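Meltley老城区供水管道更换工程进入第2阶段，沿线停水时间提前公布

01/12/2022 Meltley讯

Meltley镇供水处昨天公布了老城区供水管道更换工程第2阶段的安排。施工从Salletti街北口开始，沿坡向下推进，到Orby桥头结束，总工期20个月。两个阶段全部完成后，老城区共有70条街巷换上新管。

承担施工的仍是Sýkora公司，该公司在第一阶段负责河东片区。供水处说，河东片区的主管已经全部通水，路面也已恢复，剩下的是几处院内支管的收尾，将和第2阶段同时进行，不另外封路。

老城区现有的主管大部分是铸铁管，埋在石板路下面，埋深不一。早年铺管时没有留下完整的图纸，后来几次抢修又改动过走向，有些阀门井已经被后来铺的路面盖住。今年春天，供水处先做了一轮探测，把能找到的阀门重新编号，找不到的在图上标为待查。施工队开挖到这些路段时会先用人工，确认管位以后再上机械。
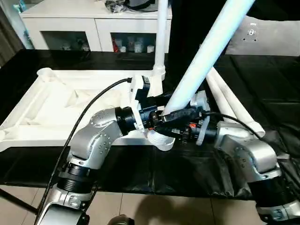

施工期间家里会停水多久？

主管切换当天停水一次，每次不超过2小时，时间安排在上午。入户支管更换时还要再停一次，由施工队和住户单独约定，家里需要有成年人在场。

供水处提醒，停水通知会贴在楼门口，同时在镇网站上更新。通知上写明街道名称、门牌范围和起止时间。如果遇到下雨或者开挖时发现别的管线，时间会改，改动后的通知用黄色纸张打印，贴在原来的位置上。住户以最后贴出的那一张为准。

今年7月的镇议会会议上，这项工程是讨论时间最长的一个议题。争论集中在Salletti街的施工顺序。这条街是老城区主要的商铺街，街面窄，挖开一侧以后另一侧只能走人，货车进不来。商户希望避开夏季和年底，供水处则认为冬季地面偶尔结冻，开挖速度会慢下来，工期拖长对商户也没有好处。

最后通过的方案是分段施工。Salletti街从北口到钟楼广场为一段，钟楼广场到面包巷为一段，面包巷以南为一段。前一段路面恢复到可以行人和推车的程度，才开挖下一段。永久性的石板要等整条街的管道试压合格以后再铺，在那之前用碎石和沥青临时找平。节日前后的两个星期，整条街停工，围挡收到路边。

有商户在会后表示，这样安排比最早的方案好一些，但货车卸货仍然是问题。面包巷的一家杂货店每天早上要收牛奶和面包，供货车以往直接停在店门口。施工期间，卸货点改到钟楼广场东侧，从那里用手推车送到各家店铺。镇里同意在广场东侧画出临时卸货区，早上七点到十点可以停车，其余时间禁停。店主们问过能不能延长到十一点，镇交通科的答复是先按十点执行，开工一个月后再看。

Salletti街的自行车架也要移走，临时放在邮局后面的空地上。长期停在架子上没有人骑的车，车把上会先挂一张提示，过了期限仍没有人来取，由镇里统一存放，车主可以凭描述认领，不收保管费。

新管用什么材料，居民问得比较多。供水处的公告里列了一张表，主管和支管分开写，主管按管径选用球墨铸铁管或者聚乙烯管，入户支管统一用聚乙烯管。坡度大的路段接口会加固。旧管中能够完整取出的会运走，埋得太深或者紧挨着房基的就留在原地，两端封堵，图上做出标记。供水处说，这次会把新管的走向、埋深和阀门位置全部测绘存档，居民以后要在自家院里动土，可以到供水处查图。
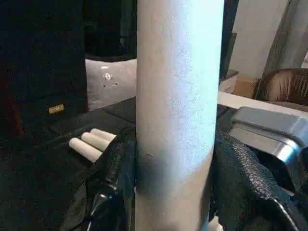
院子里的支管归谁出钱换？

从主管到水表这一段由镇里承担，包括开挖和回填。水表以后到屋内的管道属于房主，房主可以趁施工队在场时自费更换，价格按公告里的单价表计算。

自费更换的部分需要在开挖前登记。登记表可以在供水处窗口领取，也可以在图书馆一楼的服务台领取，填好后投进门口的信箱。租房的住户要由房主签字。一栋楼有几户共用一根支管的，各户要先商量好，填在同一张表上，供水处不受理其中一户单独提出的更换。

这一条在说明会上引出不少问题。老城区有许多房子是早年一整栋分割出来的，楼上楼下共用一根支管，有的水表装在别人家的地窖里。有住户提出，楼下的房主常年在外地，联系不上，登记表没法签。供水处的工作人员当场把情况记了下来，说会先按地址查房产登记，再由镇里发函，如果到开挖时还没有回音，支管先换到水表为止，屋内部分保留原样，接头处预留阀门，以后再接。

还有人问水表的位置能不能挪到外面。供水处说可以，新水表箱原则上装在外墙边或者院门内侧，抄表时不用进屋。外墙属于历史保护立面的，箱子要嵌在地面以下，盖板的样式由镇里定。保护立面的清单挂在镇网站的规划栏目里，Salletti街西侧的大部分房子都在清单上。

供水处在说明会上也讲了工程的起因。老城区近几年的爆管主要发生在坡下，也就是靠近Orby桥的几条街。那里水压高，管子年头也最久，冬天夜里爆管，抢修队要先找阀门，阀门找不到就只能把更大一片区域停掉。前年冬天桥头那次爆管，水从石板缝里冒出来，流进了两家地窖，桥头的幼儿园停课一天。那次以后，镇里开始编制更换计划，先申请了地区的补助，剩下的部分列入镇里的年度预算。

坡下的街道之所以放在第2阶段的后半段，供水处的解释是新管要从上游接下来，先换坡下，接口要做两遍。为了应付这段时间，桥头先加装了一个减压阀，夜间水压调低一档。住在高层的居民可能会感觉夜里水流小一些，早上恢复正常。如果白天水流也小，可以打供水处的电话，由工作人员上门测压。
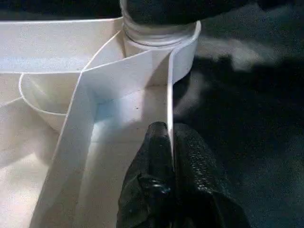

除了水管，这次开挖还会顺带处理别的管线。镇里和电力、通信部门谈过，愿意同沟施工的先报路段，管沟统一开挖，费用按占用宽度分摊。目前确定同沟的只有钟楼广场到面包巷这一段，会埋一组空管，留给以后的路灯线路使用。燃气管不在同沟范围内，两者之间要保持规定的间距，施工时燃气公司派人在现场看管。

雨水沟的问题也有人提出来。面包巷南头一下大雨就积水，沿街的住户希望趁开挖把雨水沟一起加宽。镇里的答复是雨水沟属于另一个项目，图纸还没有做完，这次只清淤，不加宽。几位住户对这个答复不满意，认为同一条路两三年里要挖两次。供水处表示会把意见转给工程科，下一次议会会议上再讨论。

对于路面石板，文物部门提出了单独的要求。Salletti街上的石板在起出以前要逐块编号，按排存放，恢复时尽量放回原位。破损的石板从镇里的料场补，料场里存有以前拆下来的同类石料。第一阶段在河东施工时，有两条小巷的石板恢复后高低不平，下雨天积水，住户反映以后返工了一次。这一次，铺装由单独的石工班组来做，验收时供水处、工程科和文物部门都要到场。

考古监测也写进了施工合同。钟楼广场一带以前挖出过旧城墙的基础，开挖到那里时，博物馆会有人在旁边看着。如果挖出需要记录的东西，这一段先停下来，施工队转到别的路段去。供水处说工期里已经留出了这部分时间，但没有说明具体留了多少天。

施工期间的公交线路也有调整。经过老城区的小巴原来在钟楼广场停靠，第一段开工以后改停邮局站，绕行河边路，班次不变。面包巷以南开工后，Orby桥头站往西移到药店门口。学校的接送车走原来的路线，只是上车点挪到操场侧门。镇里会在每个旧站牌上贴出新站的位置。行动不便的居民如果因为施工出不了门，可以提前一天打电话预约镇里的接送车，费用和平时一样。

垃圾收集在封路期间改为定点投放。每段路的两头各放一组垃圾箱，收集时间仍是晚上。大件物品暂停上门，需要自己送到河东的回收站，回收站周末延长开放。餐馆的厨余由专门的小车来收，时间和各家单独约定。

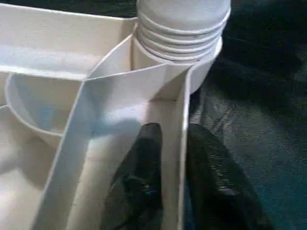
停水前，供水处建议住户先存好够用的水，关上热水器的进水阀，把洗衣机和洗碗机停下来。恢复供水以后，先开最低处的一个冷水龙头，让水流几分钟，等颜色正常再用。刚通水时可能带有气泡和少量铁锈色，流一会儿就会变清。龙头上的滤网最好拆下来冲一冲。如果流了很久颜色还是不对，不要用来做饭，给供水处打电话，会有人来取样。

家里有婴儿或者病人需要用水的，可以提前登记，停水当天由工作人员送桶装水上门。诊所、幼儿园和养老院另有临时供水车，位置在各单位门口，不对外供应。其他居民可以到钟楼广场和桥头的临时取水点接水，需要自带容器。

商户方面，餐馆和理发店受停水影响比较大。供水处答应在切换主管前一周逐家通知，尽量避开午市。因为施工直接影响经营的商户可以申请减免当季的摊位费和招牌费，申请时附上所在路段和封路日期即可，不需要提供营业额。镇里没有设现金补偿。有几家店在说明会上要求补偿，镇里说目前的预算里没有这一项。

围挡上会留出商铺的出入口，每家门前铺一块带扶手的过道板，宽度可以过轮椅和婴儿车。晚上过道两侧有灯。围挡朝外的一面可以挂店名牌，尺寸统一，由镇里印制，商户只要把店名和营业时间报上来。第一段的店名牌已经开始登记，第二段和第三段等前一段开工后再通知。

噪声方面，机械作业限定在早上八点到傍晚六点，中午停一个小时。切割石板要带水作业。如果夜里必须抢修，会提前通知附近的住户，来不及通知的，第二天在门口补贴说明。居民对噪声或者扬尘有意见，可以打围挡上写的电话，白天由供水处接，夜里转到值班室。

河东片区的居民这次还会收到一份问卷，内容是第一阶段施工的情况，包括通知是否及时、路面恢复得怎么样、水压有没有变化。问卷随水费单一起寄出，填好后投进供水处门口的信箱，或者交给抄表员。供水处说，问卷里提到的路面问题，会安排在开春以后统一修补。

水费标准在施工期间不变。换了新表的住户，旧表读数由施工队和住户一起抄下来，双方在单子上签字，当月水费按两块表的读数相加计算。对读数有疑问的，旧表在供水处保存三个月，住户可以去核对。

第2阶段的第一次说明会在图书馆二楼举行，来的人坐满了会议室，后来的站在走廊里听。供水处准备在每一段开工前各办一次，地点仍在图书馆，具体时间贴在镇公告栏。路段图和停水时间表可以在供水处窗口免费领取，Salletti街上的药店和邮局也放了一些。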